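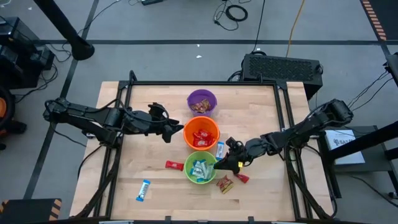
Review: Rendby Treat Pails, set of purple, orange and green
Reviewed by Nia Beddoe

I have bought a lot of Halloween buckets over the years, and most of them I would rather not talk about. There were the felt ones that went limp the first time somebody put a full-size bar in them, and the cardboard ones with the ribbon handles (lovely to look at, gone by the second driveway), and one very expensive tin pail that was so cold to carry my daughter made me hold it all the way home. So when Shahnaz Kumarasinghe from our street told me in August that she'd already picked up her Rendby pails at Cotcombe, I laughed at her for shopping for October in flip-flops, and then I drove over and got the same ones that afternoon.

They come in three colors, purple, orange and a very loud green, and you can buy them singly or together. I got one of each. My plan was to use them at home first, for sorting all the candy before our block party, and then hand them over to the kids for the night itself. Two jobs for one bucket, which pleased me more than it probably should.

Let me start with the sorting, as that's how I've used them most. We do a big shared candy table every year and everybody drops off whatever they found on sale, so by the middle of October I have a closet full of open bags and no idea what's in any of them. In the past I used mixing bowls from the kitchen and then couldn't bake anything for a week. This time each kind got its own color, and it made the whole thing go so much faster! The red packets went in the orange one, the white and blue bars in the green, and you can tell from clear across the room what goes where. My youngest can't read yet and she was putting things in the right place without asking me once.

They're wide at the top, too, and that matters more than I would have guessed. You can get a whole grown-up hand in there and root around without tipping anything over. With my old tin pail you had to pour everything out to get at the good stuff at the bottom, and half of it would end up under the couch.

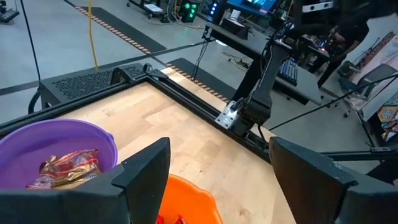

Candy in the purple and the orange, on the butcher-block top.

The rim is nicely rounded, and I was glad of it. I had a plastic pumpkin once with a sharp little seam all the way around the edge and it scratched every wrist in the family. I ran my thumb around all three of these before I let the kids near them and found nothing to complain about. The plastic is glossy and wipes clean with a damp cloth. I did get something sticky in the bottom of the orange one (a caramel that had seen better days) and it took a soak in warm water and a bit of patience, but it came out with no stain.

I do have grumbles. The first is the handle. It's fine for a little hand and a reasonable amount of candy, but it digs in when the bucket is really loaded, and I ended up winding some soft ribbon around mine. Shahnaz didn't bother and says I'm fussy. The handle also flops down against the side when you set the bucket down, so if you're filling it in a hurry you may want to check where it has got to before you grab it.

The second is that they take up room. I'd hoped to tuck all of them on the little shelf in the hall closet between one year and the next, and that was not to be. They're up on top of the wardrobe now, with the wrapping paper.

I should say something about the face. 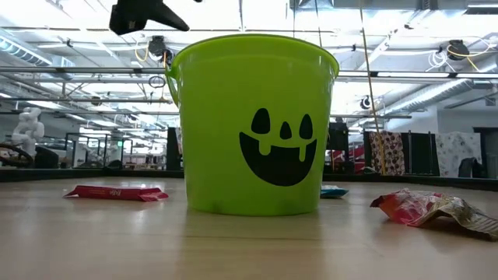 My older one thinks it's the best thing about the whole set. It's a big, wide jack-o'-lantern grin printed in black, and on the green there's slime dripping down into the mouth from under the eyes, which got a shriek of delight in our house. I like it because it's cheerful. Some of the Halloween things in the stores lately are frightening enough that I wouldn't want them on my own kitchen counter, never mind next to a three-year-old's bed, and this is a face you could say good night to. The printing has held up well so far. I've wiped it down plenty and I can't find a chip, though I haven't dared put it in the dishwasher and the label doesn't say one way or the other.

For comparison, I also tried the Stivard pail, which a neighbor lent me for a weekend. It's sturdier, I'll give it that, and the handle is padded. But it's heavy before you've put a single thing in it, it only comes in black, and you try finding a black bucket on a dark porch with 20 kids milling around your ankles. The Cuevas fabric tote is the other one people ask me about. It folds flat, so it wins on storage, but it won't stand up on its own and it's no good at all for sorting. If your children are older and only want something to carry, it might suit you better than these.

As for price, I paid 6 dollars apiece and thought that was fair. There are cheaper ones at the grocery store and I've bought those too – they crack at the handle. I expect to get several Halloweens out of these, and in the meantime the purple one has been borrowed for hair clips and the orange one is holding clothespins by the back door.

If you go looking for them, get there early. Cotcombe had a tall stack when I went in, and when Shahnaz went back in the fall for another green one for her nephew there were only orange ones left. She bought it anyway and he was perfectly happy.

Four stars from me. I'd give the fifth for a softer handle.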